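4. Setting up a shared cockpit session

This section covers connecting two or more pilots to the same aircraft with Bisska. It assumes that you have installed the simulator and the Bisska client as described in section 2, and that your controls are calibrated (section 3). If you only want to fly in formation with other people in separate aircraft, go to section 5.

4.1 Before you start

Everyone who will sit in the cockpit needs the same version of the aircraft. A different paint scheme is fine. A different version number is not, even if the change looks small, and the client will refuse the connection with error 531.

The pilot who creates the session is called the host. The host's computer calculates the flight model, fuel and weather for everyone. Pick the person with the most stable connection, which may be someone other than the person with the fastest computer. A wired connection is strongly recommended for the host.

Close any other program that sends commands to the simulator, including checklist readers and third-party camera tools. These can be started again after step 9.

4.2 Creating the session (host)

1. Start the simulator and load the aircraft at a parking stand. Do not start on a runway.
2. Wait until the scenery has finished loading and you can move your head in the cockpit.
3. Start the Bisska client. The status light in the corner turns yellow.
4. Open Session, then New.
5. Type a session name. Use only letters, numbers and hyphens. Spaces are removed without a warning, and your crew will then be looking for a name that does not exist.
6. Under Port, leave 910 unless your router already uses it for something else.
7. Set a password. An open session appears in the public list, and anyone can take a seat.
8. Click Create. The status light turns green.
9. Send the session name and password to your crew.

Note: If the light stays yellow, your router is blocking the port. See Appendix B, "Opening a port on a Tanner router," or use relay mode. Relay mode needs no router changes but adds a small delay to the controls, most noticeable in the flare.

4.3 Joining the session (crew)

1. Start the simulator and load the same aircraft at the same airport. The stand does not matter. Bisska moves you into the host's aircraft when you connect.
2. Set all your physical switches and levers to match a cold aircraft: throttles closed, flaps up, gear lever down, parking brake on.
3. Start the client and open Session, then Join.
4. Type the session name and password.
5. Choose a seat. Seats already taken are gray.
6. Click Connect and keep your hands off the controls until the message "Cockpit synchronized" appears. The first connection can take up to 15 seconds.

Caution: Do not connect with the throttles forward. The client reads lever positions at the moment of joining, and the host's engines may jump to your setting.

4.4 Assigning control

Only one seat has the flight controls at a time. The seat with control has a blue outline in the crew panel.

To hand over control:

1. The pilot flying says "you have control" on voice.
2. The other pilot presses the Transfer key (default: right Ctrl + T).
3. The pilot flying presses the same key to confirm.
4. The other pilot checks that the outline has moved and says "I have control."

If the request is not confirmed, it expires and control stays where it was. The host can take control at any time with Shift + Transfer. Please keep this for emergencies and dropped connections.

Radios, autopilot panel and lights can be used from every seat by default. To restrict them, open Crew, Permissions and clear the boxes for the seat in question. Student seats have most boxes cleared already.

4.5 Weather and time

Weather comes from the host. Crew members should turn live weather off in their own simulator, or clouds will flicker as the two sources compete. Time of day is sent once, when each person joins. If the host changes it later, use Session, Resend Time.

Known issue: in fog, with visibility under 800 meters, runway lights may appear later for crew members than for the host. Set the lighting distance to High on every computer to reduce the difference.

4.6 If the connection drops

If a crew member drops out, the aircraft keeps flying and the seat is held open. Rejoin with the steps in 4.3, matching your levers to the current state of the aircraft this time. Ask the crew to read the settings to you.

If the host drops out, the simulation pauses for everyone. The last saved state can be loaded from Session, Recover by any member with the Deputy box checked. Assign at least one deputy before a long flight.

4.7 Long flights

Agree on breaks before departure and write them in the crew notes. The person leaving the desk hands over control first, even in cruise with the autopilot on. Keep food and drinks clear of the throttle and pedals. Crumbs in a lever slot cause uneven readings, and a lever that has been cleaned should be calibrated again.
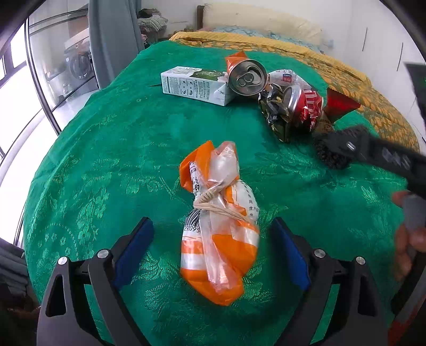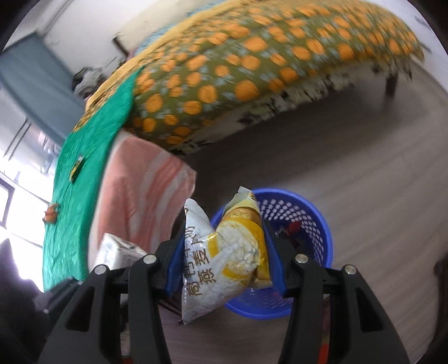

Food packaging. First picture: tied with a rubber band. Second picture: over the wastebasket.

4.8 Ending the session

1. Park the aircraft and shut down the engines.
2. Crew members choose Session, Leave.
3. The host saves the flight log, if wanted, and chooses Session, Close.
4. Turn live weather back on if you turned it off in 4.5.

Section revised in September by Morfudd Pumphrey. Seat permissions checked by Rupert Schwaiger.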